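Olstead small oval storage boxes, after a winter of odds and ends

I bought a set of these in January, in the mood that makes a person believe their life would be fine if only the small things had lids.
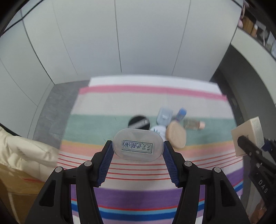

What they are

The Olstead small oval is a clear plastic container with rounded ends and a slightly frosted lid. It holds the sort of object that has no natural home: spare buttons, earplugs, the tiny screwdriver that came with your glasses, the other tiny screwdriver. They come 6 to a pack with a sheet of white labels, each with a thin blue border, and I paid more for them than I have ever paid for anything I intended to put in them.

I got two packs. My previous system was a cookie tin, and the previous system before that was my coat.

Shape

Let's get the oval out of the way. An oval is a silly shape for a storage box. Put a row of them in a drawer and you get little wedges of nothing between them, and those wedges fill up with exactly the kind of stuff you bought the boxes for. I found a thumbtack in one within a day, the usual way.

In the hand, though, the shape is lovely. There are no corners to jab you in a bag or a jacket pocket, and it opens without a fight. My neighbor Hermine Gisler, who borrowed one to take sewing things on a train and has yet to mention it again, says it's the first box she's owned that doesn't rattle around in her purse like a loose tooth. I'd like it back, Hermine.

The lid

The lid closes with a small click that I have come to enjoy more than I should. It holds well in a bag. It held well when I dropped a boxful of pins down the stairs, and I would happily have paid the full price for that one moment alone.

It is not watertight and Olstead doesn't claim it is, so don't put hand cream in it. I put hand cream in it. The seam let out a thin ring of the stuff overnight and everything in the toiletry bag came out very soft.

The frosting is a mixed blessing. You can tell that something is in there, and you can usually tell what color it is. Telling fish oil from vitamin E takes some squinting, so you will want the labels.

Labels

These are better than they need to be. The white surface takes a ballpoint without smearing if you give it a few seconds, and the blue border makes even my handwriting look as if it came from an office. There's enough room for a decent line of writing, with a remark in parentheses if you're that way inclined. I am. One of mine says "fuses (probably)".

Getting a label off again is another matter. The paper peels away in one cheerful strip and leaves the glue behind, and the glue then collects lint with real ambition. Warm water and dish soap will shift it in the end. Or do as I do and stick the new label over the old one. My oldest box is now four labels deep and closing in on being a book.

Sorting day

If you buy these, set aside an afternoon and a patch of floor. I do mine on the striped rug, where the stripes make handy borders: things to keep on one color, things to ask about on the next, things to throw out on a third. This works beautifully until you stand up, go for coffee and come back with no memory of which was which. My friend Teófilo Ticona came over to help and spent most of the time reading me the small print on bottles, but he did get me to admit that I owned 7 rolls of dental floss, all of them started.

It took us until dinner to fill both packs. By then I had sorted 48 buttons by size, a thing I can't explain and won't be repeating.

Against the others

Before the Olstead I tried the Mandancombe stacking squares, which use a drawer far more sensibly and have hinges that give up by spring. If you only want to fill a drawer and never carry the box anywhere, they're still the cheaper answer, and you can tape the hinges.

The Grigaitė tins are prettier than either. They're also tins, so you have to open every one of them to find out what you own, and the lids on mine needed a butter knife. A gift for someone you like but don't see often.

I haven't tried the round Eltberg pots. People keep recommending them to me in a tone I don't care for.

Gripes

The boxes come in one size only. A pair of folding scissors won't fit and neither will most tape, and a standard box of matches is out by what seems like spite.

The lids and bases are supposed to be interchangeable, but one base in my second pack accepts only its own lid. I've marked it with a dot and we keep an eye on each other.

The pack also comes in a plastic tray that is itself a pretty good storage box. I've kept both trays. They're in the closet, holding the cookie tin.

Would I buy them again

Yes, one more pack, mostly for the drawer in the hall – and to replace the one on permanent tour with Hermine. Four stars out of five. The missing star is for the label glue, which still has some of my sweater in it.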